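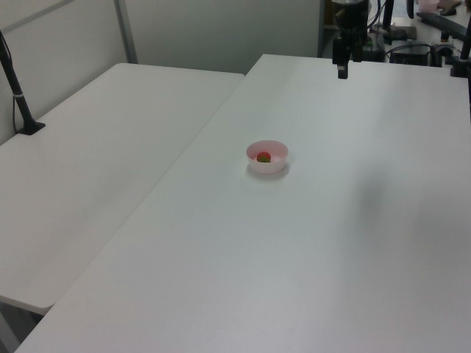
*Figure 7.1 One piece of red fruit, one bowl and a gripper. How many rules apply?*

# Chapter 7: Who Says It's Safe?

Most people who quote a robot safety standard have read the summary. A fair few have read only the sticker. When Elspeth Menzies audited the handling cells at Miltcombe, she asked each supervisor to show her the risk assessment for the task being run that morning. She was handed the arm's manual, twice, and a certificate for a gripper that had since been swapped.

The manual tells you what the maker tested. It can't tell you what your own people have bolted to the end of the arm, or who leans across the table to straighten a cup. Those are your questions, and no colour of label on the housing will answer them. 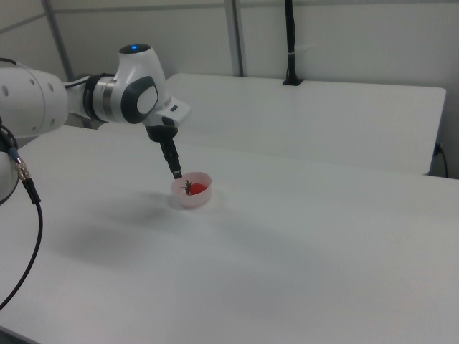 *Reading time for this section: 6 minutes*

## 7.1 The soft fruit problem

Picking a strawberry out of a shallow cup looks harmless, and students nearly always rate it "negligible". Ask them why and they point to the fruit. The fruit isn't what gets hurt. Narrow fingers pointing down at a tabletop are a pinch hazard whatever they have been sent to fetch, and a hand reaching for the same cup will find them.

The Humer site rules, reprinted at the end of this chapter, run to 187 clauses. Kayode Nwankwo went through them for us and marked the ones an operator could check while standing at the table. He marked nine. The rest deal with paperwork, signatures and the storage of paperwork. We don't say they're worthless, but be wary of any code that is easier to file than to follow.

Watch the word "collaborative" as well. It describes a way of working that someone has assessed, with a given tool, at a given speed. Sales staff use it as though it were a kind of paint.

**Before you read on**

- Choose one task in your own lab and write down every person who can reach the tool.
- Find the latest risk assessment. Check which gripper it names.
- Keep both notes; you'll need them for the Sutherland case in 7.4.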